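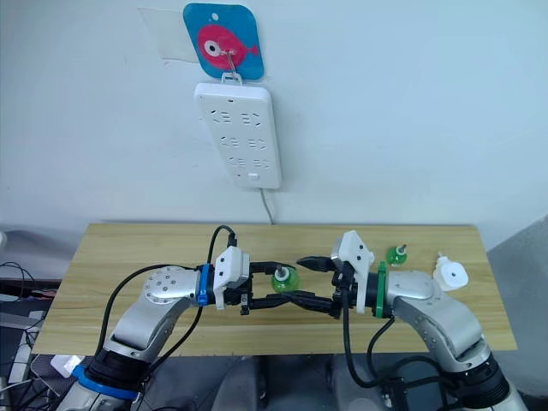

Can I hang a power strip from an adhesive hook on a painted wall?
Tags: wall mounting, adhesive hooks, power strips

The strip weighs over 300 grams with the cord. The wall is drywall with satin paint and I would like to avoid drilling. What load rating should I look for?

Pacita Samonte
Use a plate rated for at least three times the weight. Clean the paint with rubbing alcohol, let it dry, press the plate on hard and wait a day before loading it. Leave slack in the cord — a tight cord pulls the plate down all the time. Mount it low enough that the cord reaches the outlet without crossing a walkway.
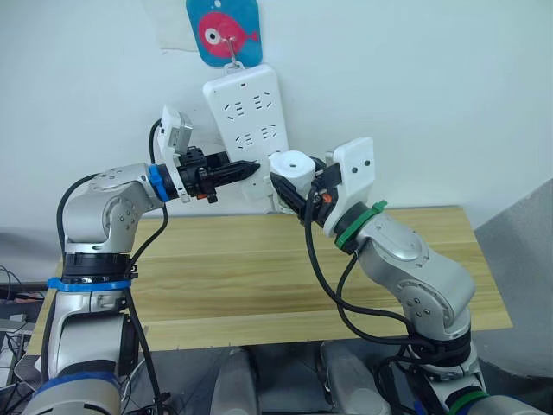
Plugging in is the bigger load. Hold the strip with one hand and push the plug with the other, otherwise the strip swings and the hook works loose. Chargers only on a strip hung this way, no heaters.

Orlando Castaño
Had a Noltby plate let go after 87 days on fresh paint. Paint came off with it. Check the instructions on your strip too, some makers want two screws and don't allow hanging by the tab.

stokosik
just screw it to the wall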